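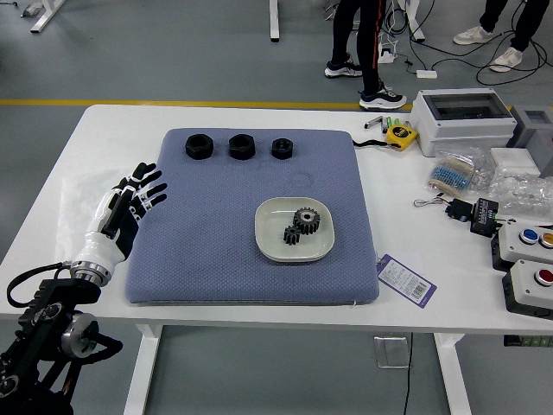

Slide 1. Three nuts in a row along the top of the cushion, two gears together on the plate.

PUT IT DOWN SOMEWHERE GOOD: taking things apart at home and getting them back together
Thu Diệp, speaker notes, Pirihi Makers' Evening, 22 September 2023

(Leave slide 1 up while people find seats. Ask who has ever finished a repair with a part left over. Put my own hand up first.)

Hello! I fix things at my kitchen table. Mixers, sewing machines, fans, a great many coffee grinders. I have no training in it at all. I got started when my Vellano sewing machine seized in the middle of a pair of curtains, and the quote for a service was $125, and I thought, well, I have a screwdriver.

I took it apart in one afternoon. Putting it back together took until January.

(Pause. Usually a laugh here.)

The fault was a wad of thread and old grease the size of a pea. I found it in the first ten minutes. All the rest of that time went on working out where the screws belonged, and that is what tonight is about. I've become completely hooked on this part of the job, so please stop me if I run over.

Slide 2. THE SURFACE

Start with what you work on. A bare hard table is terrible for small parts. Things bounce on it and they roll. You want something with a bit of give and a bit of texture, in a color that your parts don't match. A folded towel works, but the loops grab at tiny screws. A place mat works. A flat cushion is lovely if it's firm, and I will defend that to anyone.

Look back at slide 1 for a second. Dark parts, light plate. You can find a gear on a white plate with your glasses off. Now think about a silver washer on a stainless steel counter and you'll see why I no longer work by the sink.

Keep coffee off the surface. I say this every time and I have never once obeyed it.

Slide 3. ROWS

Lay parts out in the order they come off, left to right, and start a new row for each layer of the machine. Then you read it backward to put it together. My whole method is on this slide!

The trouble is that people lay out the first row beautifully and then get excited. The cover's off, you can see the motor, you want to get in there, and suddenly screws are going into a saucer. I know because I do it. My trick is to say the name of each part out loud as I put it down. "Front foot. Back foot. Cover screw, long one." It slows me down to the right speed. My family have learned to ignore it.

(Hold up the two cover screws from the Fullico mixer. Pass them around. Get them back!)

These came out of the same cover, side by side. One is a hair longer than the other. Put the long one in the short hole and it goes in fine, feels fine, and presses on the wiring behind. Can anyone tell by looking? Give people time. Somebody will roll them between their fingers and get it.

Slide 4. LIKE WITH LIKE, BUT NOT ALWAYS

There are two ways to sort and people get very attached to one of them.

You can sort by kind, so all the nuts go together and all the washers go together. It looks tidy and it's great for a parts drawer.

Or you can sort by place, so everything from the left side goes together even if it's a nut, a spring, and a bit of felt. It looks like a mess and it's what you want during a repair.

I sorted the Vellano by kind. I had the prettiest little piles you ever saw. Fourteen screws in one pile, and I could not have told you where a single one had come from.

(If time, tell the felt washer story. If not, skip to 5.)

Felt washer story, short version: a Lereo grinder, one felt ring, looked like lint, went in the trash. The grinder ran, but it screamed. I went through the kitchen trash by hand, found the ring under some onion skins, and it still works today. Anything that comes out of a machine is a part until you know otherwise.

Slide 5. CONTAINERS

Show the collection. Muffin tin, egg carton, ice cube tray, jar lids, soap dish.

Muffin tin is my favorite. Twelve cups, hard to knock over, and you can put a scrap of paper in each one. The egg carton is good for anything light, and it has a lid, so you can stop for dinner. Ice cube trays tip. Jar lids are fine until a sleeve catches one.

Please use something with a rim. A flat plate is a launching pad for springs.

I own 100 small jars now. I did not set out to own 100 small jars.

Slide 6. PHOTOS AND DRAWINGS

Take a photo before you loosen anything, and again at every layer. Everyone knows this one. What I'd add is a drawing. It can be awful, and mine are. Draw the outline of the machine on the back of an envelope and poke each screw through the paper at the spot where it came out. Now the drawing is also the container.

(Hold up the cardboard from the fan. This gets the best reaction of the night, so don't rush it.)

That's the back of a cereal box with the whole rear of a desk fan on it. It sat on a shelf for five weeks while I waited for a capacitor, and I put the fan together in one go when it came. I was so pleased that I called my sister.

Slide 7. WHEN YOU DROP SOMETHING

Don't move your feet. Listen. Then get a flashlight down on the floor, shining sideways, so that even a tiny screw throws a long shadow. Check your lap and your cuffs. Check the machine itself, too — I'd say half of my lost parts had fallen straight back inside.

A magnet on a string will get steel. It won't get brass or plastic, so don't wave it around and decide the part is gone.

Slide 8. SAFETY, BRIEFLY

Unplug it. Put the plug where you can see it. Leave microwaves and old televisions alone, as they can hold a nasty charge after they're unplugged. If you aren't sure what a thing is, stop and ask someone who is.

Slide 9. TRY IT

Each table has a bag with a wind-up kitchen timer and two screwdrivers. The timers cost me 575 cents apiece, or $5.75 for normal people, so be as brave as you like. Work in pairs. One takes apart, the other lays out, and then swap for the rebuild. The person rebuilding has to go by the layout alone, with no hints.

(Walk around. Don't help too early. The mainspring stays in its case, please say that twice.)

Questions, then tea. Collect the screwdrivers. Check the bags for leftovers before anyone leaves, and ask for the Fullico screws again if they haven't come back.

3 comments

grindersandgears
Used the cereal box idea on a hair dryer this weekend and had nothing left over. First time ever! Do you tape the screws on the back or just leave them poked through?

Thu Diệp
Just poked through, but I tape them if it's going on a shelf. Well done on the hair dryer!

marnie_k
Our table had the timer that wouldn't ding afterward. We had the little hammer in backward. Also I have one of the Fullico screws, the long one I think. It was in my coat pocket. Will bring it next time.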